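Notebook, paper and ink bench. November, started 8.40

Carrying on from the sizing trials. Corentin wants a yes or no on the wheat starch paste before the Storex order goes in, so most of this entry is paste, with some notes on the ledgers at the end.

Paste batch 2. Starch from the new Tremblay sack, soaked overnight in cold filtered water, poured off and topped up in the morning. Cooked in the small double pan on the low ring and stirred the whole time. It went glassy later than batch 1 did. I gave it another spell on the heat after that, then stood the pan in cold water and kept stirring until it would hold a spoon mark. Sieved twice through the horsehair. The second sieving made little difference and I won't bother with it next time.

Stiffer than batch 1 at the same measure of water. Radoslava thinks the new starch is milled finer and takes up more. I think I lost water in the cooking because the lid of the double pan doesn't sit flat any more. Both could be right. The next batch gets weighed before and after cooking, which we should have been doing from the start.

Test strips. Kozo tissue, the middle weight, pasted to offcuts of the blue-grey ledger paper and to plain wove. Dried between blotters under glass with the usual weights. Strips marked in pencil on the back: T for Tremblay, O for the old stock.

10.15. Radoslava took over the strips so I could sort supplies. The shelf by the door is a mess and things are put away by whoever opened them. 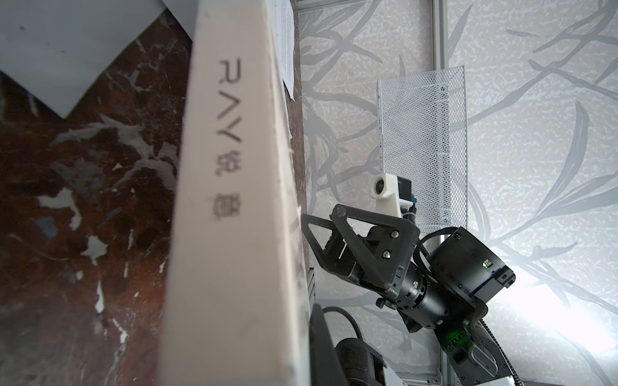

Can paste from the old stock be used up on the spine linings while we wait for the results?
Old stock is fine for linings as long as it was cooked within the last few days and has been kept cold. Smell it first, and if it has gone thin or sour, throw it out. Don't mix it with the new batch to stretch it.

Supplies short: silicone release paper, medium blotter, the soft brushes (two have shed so badly that I've put them with the glue brushes). Methyl cellulose is fine until spring. Sieglinde is ordering from Cukano and can add ours to hers if the list reaches her before lunch. Left it on her keyboard.

11.30. Strips off the blotters. Peel test by hand only, so take this for what it is.

T on wove: tissue tore before the join gave, on every strip.
T on ledger paper: same, except for one strip that lifted cleanly at one end. That end had been close to the edge of the glass and I don't think it was under proper pressure.
O on wove: same as T.
O on ledger paper: held, but slight cockling along the grain. T strips lay flatter.

So the new starch is at least as good, and perhaps better for the ledger paper because it goes on drier. I would like one more batch before saying so to Corentin. He has asked twice now and will ask again.

Checked tide lines on the wove under the raking lamp. Faint edge on the O strips, nothing I could find on T. Friederike looked as well and thought she could see one on T, near the pencil mark. We put it back under the lamp the other way round and she was less sure. Left it as doubtful.

Ledgers. The Ornivura job is a run of estate account books, half leather, boards detached on most. Page 129 of the second volume is the bad one: old repair in what looks like gummed tape, yellowed, and the ink beneath it has gone soft at the edges. Tested a corner of the tape with a damp swab and the adhesive swelled nicely. Tested the ink in the margin with the same swab and it moved. That rules out a wet poultice over the writing. The choices are a stiff methyl cellulose poultice kept strictly to the clear areas, or lifting the carrier dry with the spatula and leaving the residue where it crosses the ink. I prefer the second. The client wants to turn the page safely and has said more than once that stains don't bother them.

Friederike prefers to try a gel first on a scrap with similar ink. We have no scrap with similar ink. She is going to ask Leonie whether the loose fly-leaf from volume one counts, as there are some pen trials on it. I said it doesn't count as scrap and she agreed, but asking costs nothing.

14.00. Paperwork. The treatment sheets for volumes one and two had got into each other's order and the estimate was in with neither. Put right before anything else was started.
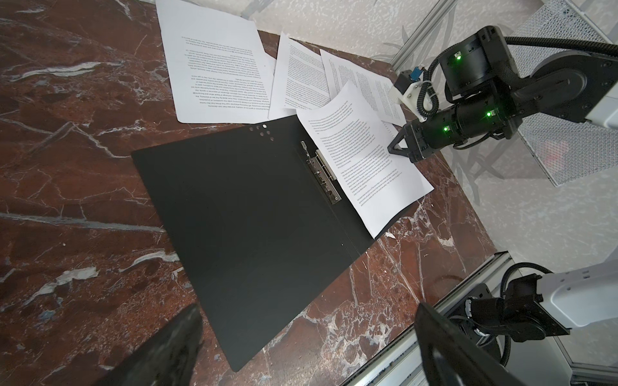
Papers out of the lever-arch folder, on the marble.

The estimate allows for 300 leaves of minor mending across the whole run. I went through volume two with slips and we are well inside that, though volume three looks worse from the outside and hasn't been opened properly. The figure of 2000 in the first letter was the client's own guess at the total leaf count, and nobody should quote it as ours. Leonie has crossed it through on the office copy.

Boards. Surface-cleaned the front board of volume one with the soft sponge, dry. A good deal came off the cloth and nothing off the leather, which is powdery at the joints. Consolidant wanted before anyone handles it again. Wrapped in tissue meanwhile and put flat on the lower rack, label facing out.

15.45. Started starch soaking for batch 3, same sack, same water. Weights of starch, water and empty pan are in pencil inside the cupboard door. Used the lid from the larger pan, turned upside down, and it sits better than the proper one.

For tomorrow: cook batch 3 and weigh it. Repeat the ledger strips with the glass centred. Ask Corentin whether Storex will hold the price until the end of the month. Radoslava to open volume three with me, cradle and foam wedges out beforehand. Wash the horsehair sieve, which I left in the sink.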